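Search this site Go
Home Checklists Workshop Garden Contact
Shares 60 Comments 6

Bench check before small screw jobs, with my notes (June round)

I do this one for the small-parts bench at Plorkari, where we tighten terminals and fiddle with little boards all day. It's quick, so please don't skip it just because you did it last month! Ticks are mine, grumbles are mine too.

1. Bench top clear of anything you aren't using. OK, mostly. Small things still end up in the working area and I'd like them moved back before the screwdriver comes out.

2. Something under the work. OK. Cardboard is fine by me, as long as it lies flat and you swap it when the edges get tatty.

3. Electric screwdriver: bit seated, no wobble, no chips on the tip. OK. I spun it up in the air first and it ran true (the old Ganemach one never did).

4. Bit straight over the screw head before you press the button. OK, and this is the one I care about most. Go in on a lean and you'll chew the head out, and then you're drilling, and then you're cranky.
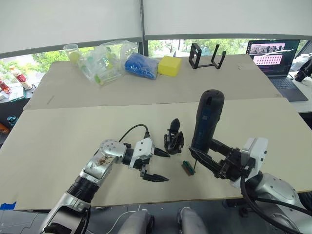
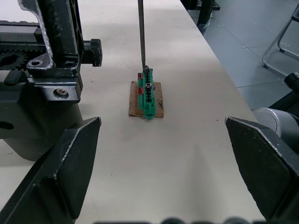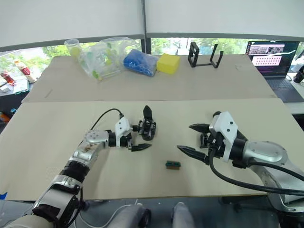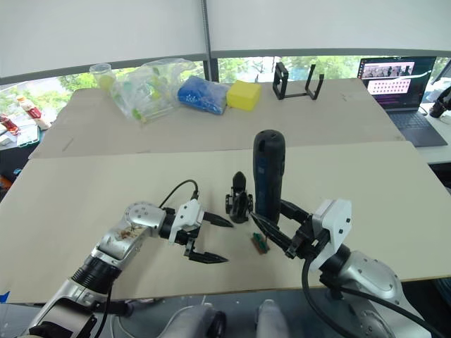
5. Small work held still. Needs attention. A terminal block weighs next to nothing and it'll happily spin around with the bit. Use the little Holmgren vise if you can find it, and put it back in drawer 79 when you're done, please and thank you.

6. Power off at the source before touching any terminal that's wired in. OK. Loose ones on the bench are no drama, but I still look twice.

7. Drinks off the bench. Needs attention! Cups go on the shelf by the sink. I know it's a walk. A back row behind the work still counts as the bench in my book.

8. Bags of bits closed and labelled. Needs attention. I've got a whole roll of 600 labels sitting in the cupboard, so help yourselves.

9. Eye protection within reach. OK, though two pairs are scratched enough that I've put new ones on the Prastavow order.

10. Light. OK in the morning. After four o'clock turn the lamp on, even if you reckon you can see.

I'll come back to 5, 7 and 8 next month. If you fix any of them before then, scribble your initials beside the line on the paper copy and I'll tick it off.

Leave a comment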